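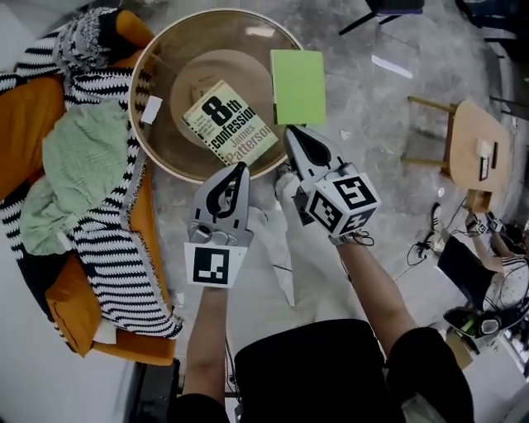 I have been suspicious of trays for years. Every second article on keeping a tidy lounge room ends with one, usually round, and usually holding a candle and three stones from a beach the owner has never been to. So when Sosine, a home organising business that works out of a shared office in Mostside, offered me an hour with its founder to talk about what she calls "landing places", I said yes mainly to argue. Her trays at least look like they get some use. A round one with a light wooden rim, down on the grey concrete floor, has a paperback of 8th Confession lying across it at an angle, a lime-green card hanging over the right side and a scrap of white paper on the left. Next to it is an orange armchair that you couldn't sit in without moving a striped blanket, a mint-green knit and probably a cushion as well.

I asked her first whether that counts as tidy.

"It counts as halfway," she said. "People ring me wanting finished. I don't really do finished. I do a room where you can find the book you're reading and you know where it goes when you stop."

That sounded rehearsed, and I told her so. She laughed and admitted she says it at most first visits.

She started Sosine after a decade managing the homewares floor of a department store, where, by her own account, she sold a great many baskets to people who already had baskets. Her service now costs $229 for a half-day session. For that you get two people, some cardboard boxes, a lot of questions and a one-page plan you are supposed to stick inside a cupboard door. You don't get any products. She is firm on this point, and it was the first thing she said that I properly liked.

"If I turn up with a boot full of tubs, you'll fill them," she said. "Then you've got the same stuff and you've paid for the tubs."

But she does recommend a tray, I said, and a tray is a product. I have seen one at Bereo, the homewares shop two doors up from her office, for more than I'd spend on a decent pair of school shoes.

"I recommend something flat with an edge," she said. "It can be an oven tray. I've had clients use the lid of a board game. The edge is what matters. Once things are over the edge you can see it's full, and then you have to deal with it."

I pointed at the green card, which was well over the edge.

"Yes," she said. "So that one's due."

It is hard to pick a fight with someone who keeps agreeing with you. I tried the blankets. My own view is that the throw blanket is the great unexamined clutter of the Australian home. We live in a place where it is cold for a few months and we keep enough knitted fabric in the lounge room to outfit a ski lodge. The striped one on her armchair is handsome, black and white with a fringe, and it covers the arm and the seat. A speckled pillow in the same two colours sits up at the top of the chair. The mint-green knit is crumpled on top of the lot, and I would bet money that it spends most of its life that way.

"You want me to say fold it," she said.

I did want her to say fold it.

"I used to tell everyone to fold them. I had a whole method, thirds and then thirds again, fringe tucked in. I went back to some of those houses 3 months later and not one blanket was folded. They were on the chairs in a heap. So now I ask a different question, which is whether you sit in the chair. If you do, the blanket lives on the back or the arm and you're allowed to be slack about it. If you don't sit in the chair, you don't have a blanket problem, you've got a chair you don't need."

And if it's a lovely chair?

"Then it's a lovely chair with a blanket on it. I'm not the police."

I'm less relaxed about this than she is. It seems to me that a fair bit of the organising trade has drifted into telling people that what they already do is fine, and then sending an invoice. I put this to her more or less in those words. She took her time answering, and I thought for a moment that the hour might be over early.

"Some people do pay me to be told it's fine," she said. "I can think of a few. They had a mother or a husband who went on at them about the state of the house, and I came in and said, look, it's a clean house with things in it. I don't think that's a rort. But I do think if that's all I'd done for everybody I'd be out of business."

Her website says Sosine has helped 822 households. I asked what "helped" meant. It means booked and paid, she said, and she agreed the wording was a bit generous. She doesn't survey people afterwards. She has tried ringing, but most of them don't pick up, and the ones who do are polite. I asked how many of those households were tidier a year on and she said she had no idea.

"Anyone in this line of work who gives you a number for that is making it up," she said.

The website also says, in a green banner across the top, "100% of our clients would recommend us". I read it out to her. She winced and said it came from a form on the day of the session, filled in while she was still in the house. I suggested that it ought to come down. She said it probably ought to. It was still up when I checked before filing this.

We moved on to side tables, where she has stronger opinions than I was ready for. She thinks most of them are too big. The small square one to the right, wooden with light legs, is near enough to her ideal, because there is only room on it for a couple of things before the next one has to go somewhere else. It had a small white box on it and something dark in a frame, and that already struck me as enough. My own side table is an old sewing cabinet with an acre of top and I have not seen its surface since we moved in.

"People buy a big one so they'll have space for a cup of tea," she said. "Then they've still got nowhere for the tea."

What about underneath? There was a wooden block under the little table, down on the floor, and I have a particular dislike of things stored under other things.

"Under is where it all goes wrong," she said, with what I would call real feeling. "Under the bed, under the stairs, under the table. Nobody dusts it and nobody remembers it. When I do a room I start there. I get down on the floor and pull it all out before I open a single drawer."

This was her best advice of the afternoon and it isn't on the website at all. The website is mostly about trays.

I asked about floors generally, having noticed how much of her thinking seems to happen down there. A tray on the floor would drive me mad. Somebody would stand on it, and in my house it would be me, at six in the morning, with a coffee. She concedes that it doesn't suit every household and wouldn't suggest it to anyone with a toddler or a labrador. She uses the floor as a sorting spot, she said, because you can see everything from above and because it is annoying enough that you'll want to finish. The mistake is leaving it there overnight.

Do people leave it there overnight?

"Constantly."

The part of the business I had most wanted to ask about was Asante, a paid app that Sosine started promoting in April. You photograph your belongings and it sorts them into keep, give away and "think about". I had tried the free version. It put my kettle in "think about". She was careful here. They have an arrangement, she said, under which Sosine gets a small cut when a client signs up for a year. She thinks the app is good for people who like apps. She doesn't use it at home.

I asked why she'd put her name to it.

"Rent went up," she said.

I appreciated that answer more than I would have appreciated a longer one, though I'm not sure her clients are told it. She said the cut is disclosed in the booking terms. I went and found it, in the second-last paragraph, in type a good deal smaller than the banner.

So would I pay the $229? I went in certain that I wouldn't. I still think most of us could get the same result from a free afternoon and a frank friend, and I think a business that tells you it doesn't sell products should have a think about the app. Against that, she talked me out of a storage ottoman I had been circling at Bereo for weeks. I had described it to her as extra seating. She asked me what I would put inside it, and I said blankets, and she just looked at me.

On the way out I asked what she would do with the paperback once it was read. I expected a speech on passing books along to the op shop or the street library.

"Depends who's next," she said. "If someone in the house wants it, it stays on the tray. If they don't, it goes in the car that day, on the front seat, where I'll have to look at it." Then she added that there were four on the front seat of her car already, and one had been there since summer.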